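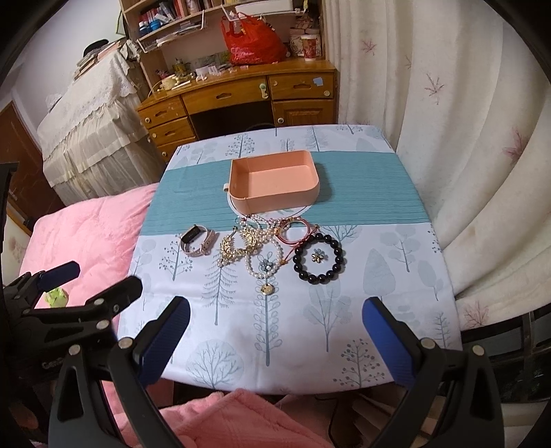 Grandma's things, on the tree tablecloth

So my aunt calls and says, you take the bedroom, you're the patient one. I'm so not the patient one! But I drove over from Grisport anyway, and by lunch I had all of Grandma's jewelry out on the table with the peach box waiting behind it, and I hadn't put away a single thing.

It was the pearls that got me. She wore them to my graduation in June, and to the dentist, and once (I swear) to clean out the gutters. And the black beads! Those were for arguing. If she came downstairs in the black beads, my uncle went and found something to do in the garage.

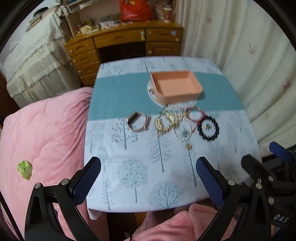 I was sitting there trying on the gold leafy one when the doorbell rang. It was an old man in a very good coat. He said his name was Boonmee Thepsuriya and he'd danced with my grandmother at the Mikano ballroom for 16 years, every other Thursday.

Grandma, who told us she had a bad hip. Grandma, who had "choir."

I made tea. He came up and looked at the table for a long time without touching anything, and then he pointed at the red cord.

"I tied that," he said. "She lost the first one on the bus."

I told him to take it. He shook his head and said no, it should stay with the black ones, they always went together, she wore them on the same arm. 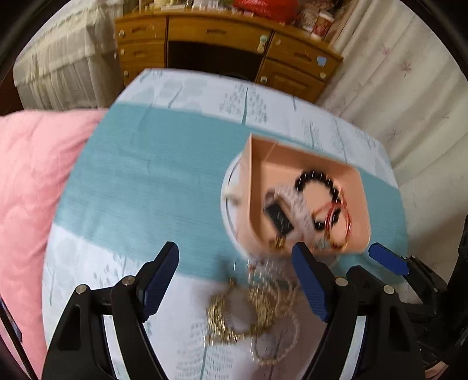

"Was she any good?" I asked him. "At the dancing, I mean."

He thought about it, kind of wincing.

"Terrible," he said. "She led."

Then he asked if there was any more tea, and I went down to put the kettle on again.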